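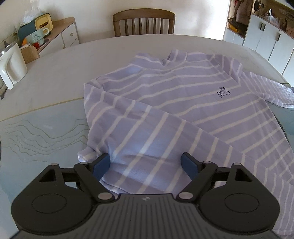
# Kettle Street Clothing Swap: Minutes of the Planning Meeting

March 26, 2018, back room of the Brernberg Library

Present: the chair, the secretary (writing this), the sorting lead, the bookings person, both members from the Idurholm side of the river, and a man who was looking for the chess club and stayed for the coffee.

## 1. Minutes of the February meeting

Approved after one correction. The February minutes said the chair "agreed" to store the hanging rails in her garage. The chair would like it recorded that she was told.

## 2. Winter swap results

The bookings person read out the numbers from Tallier, the spreadsheet we all promised to learn and two of us did.

- Items brought in: 2,447
- Items taken home: 1,084
- Items sent on to the textile bank: 1,029

The secretary did the subtraction on the back of the agenda and asked where the rest was. See item 3.

## 3. The rest

It is in the chair's garage, with the rails. The chair asked that it stop being in her garage before the spring swap. General sympathy was expressed. Offers of a different garage were invited and the meeting moved on quite quickly.

After the coffee break it was agreed that the Idurholm members will take the adult coats, and the sorting lead will take the children's things home and go through them over two weekends. Anything left after that goes to the textile bank, including the ski suit, which has now attended three swaps.

## 4. Children's table

Long sleeves and pajamas went fast in winter and we ran out of the middle sizes before lunch. Striped tops in particular do not stay on the table. The sorting lead wants children's clothes sorted by size only and no longer by "boy," "girl" and "other," a system that put every green sweater in "other." Carried, one abstention.

She also asked that sorters turn back a cuff or hem and check the inside before deciding what pile a top belongs in. A lined shirt and a thin one look much the same in a heap, and last time several warm ones went out with the summer bag.

Stains: the rule stays as it is. If you have to hold it up to the window and argue, it is a stain.

## 5. Tokens

We are down to 27 wooden tokens. The rest have gone home in pockets. Suggestions were:

- buy more tokens
- use raffle tickets
- trust people

The third was discussed for longer than expected. We are using raffle tickets.

## 6. The room

The library can give us the big room for the spring swap but needs it cleared by four, as the choir has it next. The choir has written to us about last time. The letter was read aloud and was felt to be fair in places.

The bookings person will reply. The chair will read the reply before it is sent.

## 7. Signs

The Idurholm members brought a draft of the new sign. It has the correct street on it, an improvement on the old one. "Cloths" to be changed to "Clothes" before printing.

## 8. Any other business

The kettle in the back room trips the lights if the heater is on. This was demonstrated.

The man looking for the chess club asked whether we take shoes. We do, in pairs.

## Actions

- Chair: ask the library about a second key; read the choir letter again, calmly
- Bookings person: raffle tickets, reply to choir
- Sorting lead: children's clothes, size labels for the tables
- Idurholm members: coats, sign
- Secretary: learn Tallier

Next meeting same room, heater off.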